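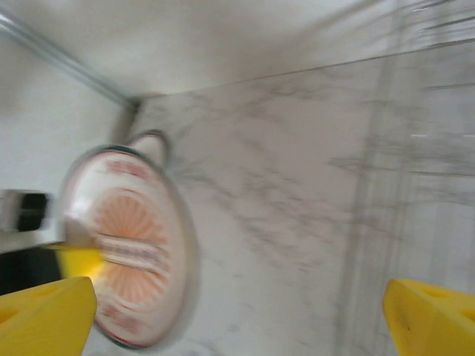

Money first, I know that's the part you want! Of the Skinner grant we've now spent $2,421 on the guest bathrooms at Kiltness, and the first one is so close to done that I keep wandering in to admire it. The white marble went up with its soft gray veins running every which way, and I'm so glad we held out for it. The round white shower head with the orange rays on its face is the cheerful one I begged you for back in September, and I still think it earns its keep against all that pale wall. The glass panel is in too. Beto (the plumbing outfit, you'll remember their quote) took 5 visits to get the pipes right, two more than they planned for, but they didn't bill us for the extras.

Now for the less fun bit. The vanity tops from Dridska are running late, and the supplier wants another $100 for delivery up the hill. I said yes, as waiting for a cheaper truck would have pushed us well into summer. I've also moved the towel hooks twice on paper and may move them again, sorry.
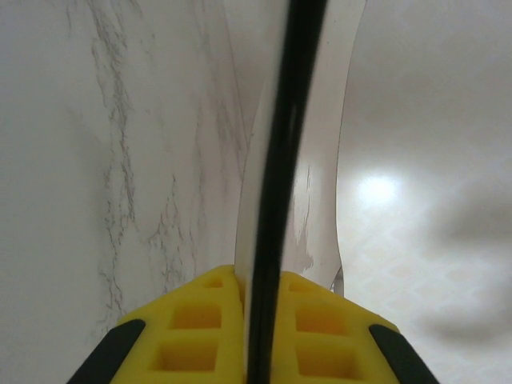
The second bathroom has its pipes and nothing else, so please don't picture tile yet. Between the two rooms we have almost 13 small jobs left, mostly caulk, paint touch-ups and a door that sticks. I'd like to start taking guests once those are finished, and I'll send receipts with the next report (they're in a shoebox, but they're all in there). Could you let me know if the leftover paint money can go toward a better fan?

31 May 2012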